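Orellana Community Reading Fund
Progress report on the evening literacy classes, second half-year
Nov 17, 2018
Prepared for Meinrad Frei, Totier Foundation

Dear Meinrad,

Thank you again for your patience over the summer, when I kept promising you a proper report and kept sending you two-line emails instead. The classes are running well, and I'm happy to have some good things to tell you along with a couple of headaches.

We have 70 adults enrolled this term, split between the beginners' group on Turnon Street and the more confident readers who meet upstairs at the library. The beginners are the ones I worry over and the ones I enjoy most. Several of them had not sat in a classroom since they were children, and it took a few weeks before anybody would read aloud. Now Abelardo Riquelme, who teaches them, has trouble getting them to stop at nine o'clock!

Attendance dipped in the rainy weeks, as it did last year, and then came back. We moved the beginners' start time half an hour later so that people coming off the day shift could eat something first, and I wish we had done it sooner.
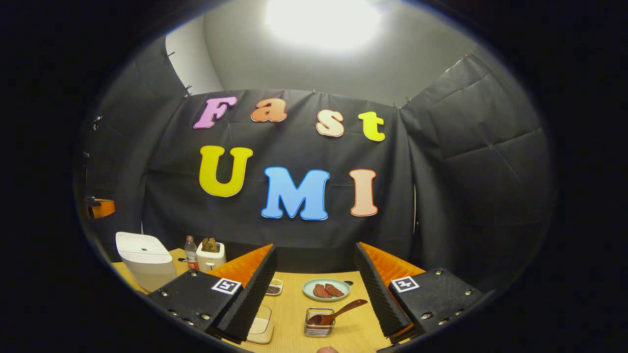 The book collection has grown to 369 titles, most of them short novels and biographies written for adults who are new to reading. Dardo Escobar went through every box of donations himself and was quite strict about it — no torn covers, no schoolbooks meant for seven-year-olds. Large-print copies go out fastest, and we have a waiting list for the cookbooks.

Now for the headaches. The bookshelves we ordered from Skornex came in the wrong depth, and the replacements have been put off twice. For the time being the overflow is stacked in Urmas Toom's office, and he has been very gracious about climbing over it. We are also short one tutor for the upstairs group. Minoru Kuroda has been covering both evenings, but he would like to go back to one after the holidays, and I think he has earned it.

On spending, we have used some 50 percent of the books and materials line and a little more than planned on photocopying. The room rental is paid through March. I would like to move a small amount from travel, which we have hardly touched, into tutor training, and I'll send the form separately once you tell me whether you are comfortable with that.

With warm thanks from all of us at Orellana.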